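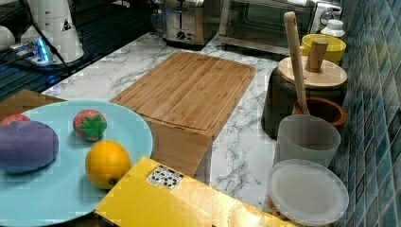 tundgate_tom
Got the quote for new counters: $2656, installed. My wife wants white marble. I want to be able to spill wine in my own home. Ours has gray veins like the one up top, and I'm told a lemon left on it overnight is a crime. Anyone living with marble?

kulsoomM
Five years. It etches. You stop looking.

Craddock_O
Or you buy quartz and keep looking.

kulsoomM
Quartz looks like a dentist's lobby.

Craddock_O
My dentist has marble, so there goes that.

tundgate_tom
Does sealing help?

kulsoomM
With stains, yes. With etching, no. I do mine every June.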